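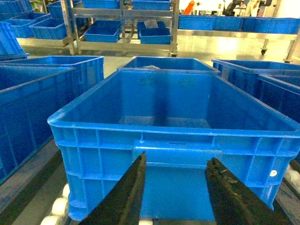
Arnville Dance on Film Society
Minutes of the programming meeting, February
Held in the upstairs room at the Milladton Arts Center, 7:00 p.m.

Present: Naomi Mushi (chair), Kwame Mensah (minutes), Lena, Tobias, Ruth, Priya
Apologies: Carol

1. Minutes of the last meeting
Approved with one correction. The running time given for the tap shorts program should have included the intermission.

2. Spring screening
Naomi reported that the Milladton has confirmed the main hall for the spring screening. The hall seats 200 with the balcony closed. We can have the balcony if we pay for a second usher, and it was agreed to leave it closed unless advance sales call for it.

The feature will be Ansah, the documentary about the touring company of the same name. Ruth has seen it twice and thinks the rehearsal footage in the first half is the best part. Tobias found the interviews too long and would have preferred more of the stage work. Priya asked whether the film has captions. Kwame will check with the distributor.

The license fee is $438 for one showing. A second showing within the same week would be charged again in full, so one showing only. Approved.

3. Short films
There were 9 submissions from local filmmakers. The viewing group (Lena, Ruth, Priya) recommends three of them to run before the feature:
"Salt Steps," a solo filmed on a beach in one take
"Brornatness," a group piece to spoken word
"Two Chairs," a duet in a kitchen

Tobias asked about the sound on "Brornatness," which is low in the first minute. Lena has written to the director, who is sending a new mix. If it does not come in time we show the version we have and the projectionist will raise the level by hand.

Those not chosen will get a short note with comments. Ruth will write these. Naomi asked that they go out before the program is announced. 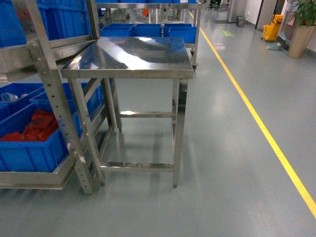 Running order was discussed. Lena would like the duet last because it is the quietest and leads well into the feature. Kwame thought the group piece should close the shorts, as it has the biggest ending. Vote: four for the duet last, two against. Duet last.

4. Talk after the film
Agreed to have a talk of no more than half an hour. Priya will ask the director of "Two Chairs" and her two dancers if they would take part. Naomi will chair it. Questions from the floor to be taken by hand microphone, as people in the back rows could not be heard in the fall.

5. Filming workshop

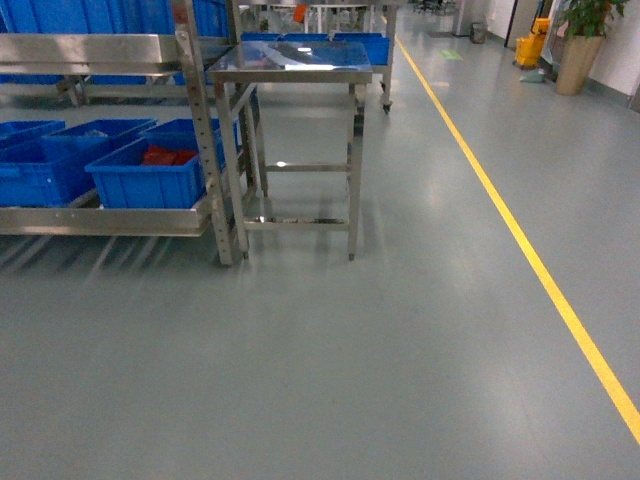

The workshop on filming dance outside the theater will go ahead in April, with Kwame leading. Participants work in pairs, one moving and one on camera, and then swap. Priya asked what sort of location he has in mind. Kwame said a working building with a long, open floor would suit the travel exercises, and a yellow line painted diagonally across it would give the dancer a path and the camera person something to frame against. He would also like a session on shooting over a glossy floor, where the overhead lights reflect and beginners tend to get the exposure wrong. Participants to bring soft-soled shoes and their own phone or camera. Tobias can lend a tripod.

Ruth asked if the fee could be waived for students. Agreed, up to the number of places left two weeks before the date.

6. Library
The DVD of the ballet shorts is still missing. Lena has asked the last two borrowers. If it is not found by the next meeting we replace it.

Tobias offered his collection of old dance magazines. Accepted with thanks, provided they fit in the cupboard.

7. Other business
Carol sent word that she can do the poster again. Text to her as soon as the running order is typed up (Kwame).

Action items
Kwame: captions, running order to Carol, workshop sign-up sheet
Lena: new mix for "Brornatness," missing DVD
Ruth: notes to filmmakers
Priya: guests for the talk
Naomi: sign the hall agreement

Meeting closed at 8:40 p.m. Next meeting in March, same room.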